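4.2 Trier à la main, outil en main

L'entreprise Grarkomon présente la préhension assistée comme un allègement du travail. Nos entretiens avec 29 préparatrices invitent à la prudence. Le geste est ralenti et l'attention déplacée vers l'outil.
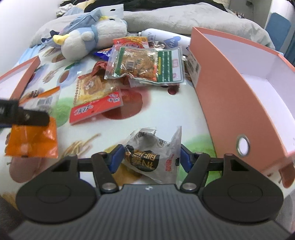 Figure 6. Saisie d'un emballage transparent froissé.

La charge réelle tient aux cas que le cahier des charges juge mineurs. Edit Kelemen parle d'une « fatigue des petits riens ». Un film souple plissé entre deux patins bleus, comme à la figure 6, n'offre guère de face franche, et l'opératrice doit choisir elle-même le pli à pincer. Ce jugement n'est compté nulle part.
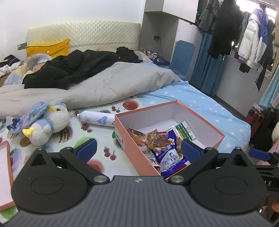 Il n'apparaît pas davantage dans les indicateurs de Skirnetus, qui retiennent la cadence et le taux de reprise. Saranya Palaniappan y voit un savoir-faire capté sans être reconnu ; nous la suivons, tout en notant que trois personnes interrogées disent préférer l'outil. Le gain annoncé reste à démontrer.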